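Girstead council and the prayer before meetings
Local Matters > Rights and religion
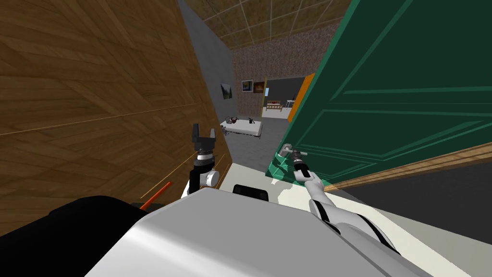
Green door, lever handle

stella_m
So our council still opens with a prayer and I'm told I can wait outside if I don't like it. I was elected by 2,028 people to be in that room! Am I wrong to be cross?

Rafferty L
A bit, yes. It's two minutes and you don't have to join in. They've done it in Nandport for years and I've never heard of anyone being hurt by it.

fondwood_bern
But Rafferty, it goes on the agenda, doesn't it? I go to church every week and I still think a prayer belongs before the meeting starts. Waiting in a corridor feels like a punishment.

Rafferty L
Then sit there quietly. Freedom of religion covers the people praying as well, you know.

stella_m
Nobody's stopping them praying – they could meet five minutes early in the side room. I've put a motion in for July.

isamu_m
Would a silence do? Ours swapped to that and both lots grumbled for a month, then forgot about it.

Rafferty L
I could live with a silence. Wouldn't vote for it though.

fondwood_bern
Stella, put the wording up when you've got it and I'll have a read.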